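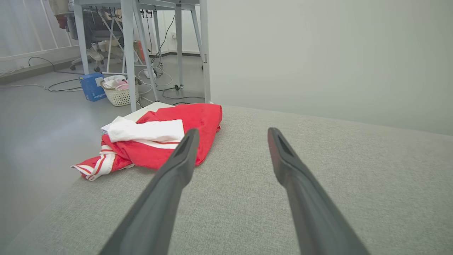

Last updated: September

Filed under: Home diary / Laundry and other chores

Got up meaning to deal with the towels and it is now almost four in the afternoon, so you can guess how that went. I did fold some things! The red towel got as far as the gray seat and stopped there in a heap, with the white cloth folded (well, my version of folded) on top of it. I keep using that seat as a halfway house for laundry. Things come out of the dryer, they get put down "for a minute," and then I want to sit and there's no place to sit.

I love that red towel, though. It's the one with the white striped border and the skinny red lines, and I got it at Orneto the week I moved in, when I owned one plate and a lamp. It has been washed so many times since then and it's still the brightest thing in the apartment. It used to turn everything pink. I lost a good pillowcase to it the first month, and I still run it through by itself on cold, which feels silly for one towel, so then I wait until there's something else red to go with it, and there never is, and that's how it ends up sitting around.

The basket under the desk is the next job. Pinks and whites in together, which I know, I know. I pulled it out, looked at it, pushed it back under. The desk is a bad spot for it because I kick it when I'm working, but the bedroom has no floor left until the closet gets sorted. Maybe this month. The blue box can stay where it is for now, next to the basket. I told myself in the spring I'd go through it and I'm telling myself again.

What I did do was get mad at the cords. They hang down in loops behind the desk and then wander off over the floor, and every time I vacuum I catch one. I spent a good half hour reading about cable trays at lunch. Millow has one that clips under the desktop without screws, and Zenance has a fabric sleeve kind of thing with a zipper that I liked better until I read the reviews. One person said the zipper split the second week. Another person gave it five stars and then talked only about the shipping. I measured the underside of the desk and wrote down 718 millimeters between the legs, because the site only does metric, and then couldn't find the size chart again. Closed the laptop. Ate some crackers.

Also the electric bill came, 194 dollars – up from last month and I don't love it. I blame the dryer. I've been thinking about one of those folding racks, except then the rack lives in the living room and I'd have wet socks in the corner of my eye all evening. My sister swears by hers, but she has a balcony.

The laundry card for the machines downstairs is down to almost nothing too, so that's another thing to top up. Dryer number two is eating cycles again, by the way. I paid for a full one last night and it quit partway, and I stood there pressing the button like it would feel bad and start over.

Walked over to Liang before dinner for dumplings, since cooking was not going to happen. Brought home the pork ones and a tub of the cucumber salad and ate at the desk with my feet on the basket. Very classy.

Later – 9:40 or so. Put a load in after all. Whites only, I picked the pinks out and they're on the bed, so now they have to be dealt with before I can sleep. Towel hasn't moved. I did check the hall closet and there's space on the second shelf if I take out the old beach bag, so it has somewhere to go tomorrow. Need: detergent, hangers, the little mesh bags. Call about the dryer.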